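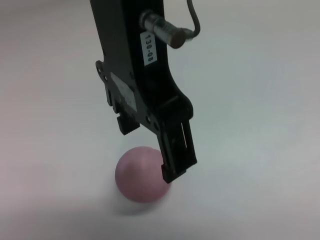

Chapter 2. Which Gripper, and How Would You Know?

I used to pick grippers out of a catalog, and I'm a little embarrassed by how long that lasted! You read the stroke and the payload, you order one, and then it meets something soft. So in this chapter we try things out on a bare table first.
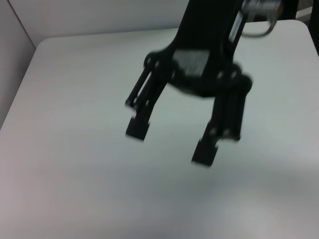
Figure 2.1. Two-finger gripper, open, nothing between the pads.

My colleague Tiina Heiskanen and I ran 27 grasps per setup at Utonen (she wanted 477, bless her). A foam ball forgives a lot of bad aim, so start there, and write down the finger opening every time. 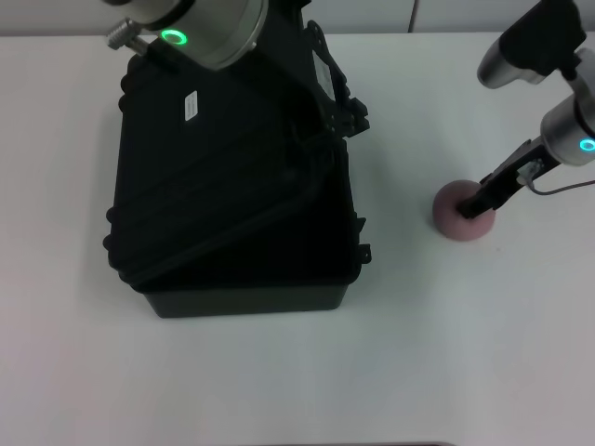 Then move on to something stiff with an awkward shape. A hard case is great for this. It has ribs and latches and a lid that swings, and your nice numbers from the ball won't carry over.

Figure 2.2 goes with Exercise 16.
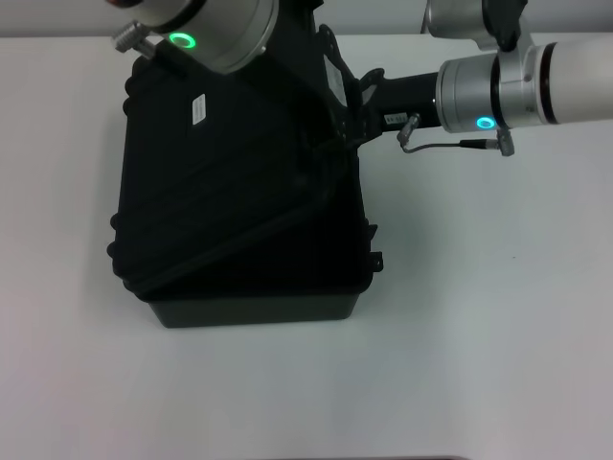 Figure 2.2. Right gripper at the raised lid, left arm over the case.

Comments

Najwa Azar: Used this with my lab group, the ball part went fast. The case took all afternoon.

sfeir_k: Will there be a controller chapter?

Related
Wrist Cameras on a Budget
Badex or Clemari: Two Controllers Compared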